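4. 상용 시뮬레이션 키트의 손목 카메라 렌더링 검토

4.1 검토 대상과 구성

본 절에서는 이켈(Ikel)이 공급하는 주방 조작용 시뮬레이션 키트 루룸(Rurum)을 검토한다. 루룸은 주방 장면 묶음, 평행 그리퍼 모델, 손목 카메라 렌더러, 시연 기록 도구로 구성되며 연구실 단위의 연간 사용권으로 판매된다. 기본 장면 묶음에는 주방 배치 176종이 들어 있고, 벽 마감과 조리대 재질은 배치마다 따로 지정할 수 있다. 본 연구는 2023년 1월 19일 목요일에 내려받은 배포본을 사용하였으며, 이후의 갱신은 반영하지 않았다.

설치는 공급사의 안내서를 따랐다. 그리퍼 모델은 기본값을 유지하였고, 손목 카메라의 장착 위치만 연구실의 실제 장비에 맞추어 수정하였다. 수정에는 설정 파일 하나를 편집하는 것으로 충분하였다. 다만 안내서의 좌표축 표기가 설정 파일의 표기와 달라 초기 보정에 이틀이 걸렸다. 이 문제는 리화 쩡(Li-hua Tseng)이 공급사에 문의하여 확인하였고, 수정된 표기는 부록 B에 실었다.

4.2 기록 절차

시연은 조작자 일곱 명이 원격 조종 장치로 수행하였다. 조작자에게는 주방 가전과 용기에 접근하여 그리퍼를 정렬하는 과제가 주어졌다. 전체 기록은 1,523건이며, 물체가 카메라에 근접하는 구간을 별도로 표시하였다. 근접 구간은 그리퍼 손가락 사이의 영역에 대상 물체가 들어온 시점부터 조작자가 정렬 완료를 입력한 시점까지로 정의하였다. 이 구간에서 추출한 정지 영상은 4,000장에 가깝다.

비교를 위해 같은 과제를 엠함(Emham)의 공개 장면 묶음에서도 수행하였다. 두 제품의 카메라 화각은 동일하게 맞추었으나 조명 모델이 서로 다르므로, 밝기 값의 직접 비교는 하지 않았다. 영상 품질의 판정 기준은 하치요르요우(Chatzigeorgiou) 점검표를 따랐다. 이 점검표는 윤곽의 연속성, 재질의 구분, 가림 관계의 판독 가능성을 각각 따로 기록하도록 되어 있다.

4.3 근접 영상의 특성

루룸의 렌더러는 배경 재질을 비교적 세밀하게 표현한다. 그림 7의 배경에 있는 연한 청색 타일에서는 얼룩무늬와 흰 줄눈이 모두 구분된다. 줄눈은 영상 가장자리로 갈수록 약간 휘어 보인다. 실제 손목 카메라 영상으로 학습한 모델을 평가할 때에는 이러한 휘어짐의 정도를 실제 장비의 렌즈 왜곡과 대조할 필요가 있다.

가까운 물체의 표현은 고르지 않았다. 같은 그림에서 짙은 회색 물체의 왼쪽 윤곽은 매끄러운 곡선을 이루지만, 두 손가락 사이에 놓인 하단 띠의 위쪽 경계는 계단 모양으로 나타난다. 이 경계가 재질의 변화인지 그림자의 경계인지는 영상만으로 판정하기 어려워 점검표에는 '불명'으로 기록하였다.

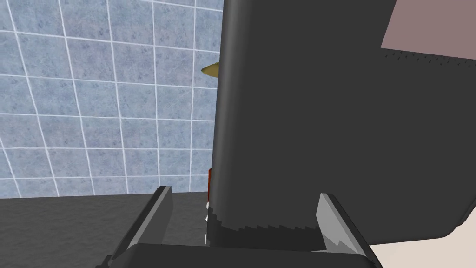

그림 7. 루룸의 손목 카메라 렌더링 영상. 평행 그리퍼의 두 손가락 사이에 짙은 회색 물체의 하단이 위치한다.

가림 관계도 학습 자료로서의 유용성에 영향을 준다. 그림 7에서 큰 물체 뒤에 있는 황색 물체는 뾰족한 일부만 드러나며, 적색과 백색 물체는 가느다란 조각으로만 보인다. 이와 같은 영상에서는 뒤쪽 물체의 종류를 표지하지 않고 '부분 가림' 항목만 부여하였다. 루룸의 기록 도구에는 가림 비율을 자동으로 저장하는 기능이 있으나, 기본 설정에서는 꺼져 있으므로 기록을 시작하기 전에 활성화해야 한다.

4.4 사용상의 제약

루룸의 사용권은 렌더링 영상의 논문 수록을 허용하지만 장면 원본의 재배포는 허용하지 않는다. 따라서 본 연구의 공개 자료에는 영상과 관절 기록만 포함하였다. 장면을 재현하려는 연구자는 동일한 배포본의 사용권을 별도로 취득하여야 한다. 공급사는 10월 배포본에서 그림자 해상도를 조정할 수 있게 할 예정이라고 회신하였으며, 해당 배포본에 대한 평가는 후속 연구에서 다룬다.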